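About the Drerkow Group

Drerkow is the manipulation research group at Delorme, a private institute for applied robotics. We work on one question: how much of a two-arm household task can be learned in simulation before a physical robot is needed. The group was set up by Zuleica Godoy, who still directs it. Gaspard Aubert leads the simulation work.

What we do

Our main project is Suvura, a training method for mobile robots with two arms. A policy is first trained on demonstrations recorded in rendered homes. It is then adjusted with a small set of demonstrations from a real robot. The two sets are not mixed at a fixed ratio. Suvura scores each simulated demonstration by how well the current policy predicts the actions in it, and demonstrations that are already well predicted are sampled less often.

The rendered homes are built in Kerkton, our in-house scene generator. Kerkton takes a floor plan, furnishes it, and places small household objects on the floor or on furniture. Lighting, floor finish and object positions are redrawn for each episode. The robot's own arms are rendered in every view, and the policy has to learn to act while they block part of what it sees. 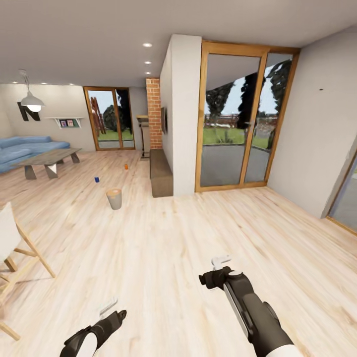 Object placement has had more effect on results than surface appearance. In our ablation study, holding the floor and wall textures constant changed the success rate very little, while holding object positions constant made the policy fail on most unseen layouts. We now spend most of our rendering budget on placement.

Current results

The present Suvura policy was trained on 1,021 simulated demonstrations and 104 real ones, covering 13 tidying tasks. It was evaluated over 700 simulated episodes in floor plans held out from training. Pick-up tasks transfer well. Tasks that require passing an object from one gripper to the other do not yet transfer reliably, and contact modeling at the fingertips is the likely cause. That is Gaspard's main topic for the coming year.

Working with us

We host visiting researchers for stays of three to six months, usually beginning in July. Applicants should have experience with imitation learning or physics simulation. Requests for the Kerkton scene files should name the intended use and the simulator version.

Page last revised 07/02/2026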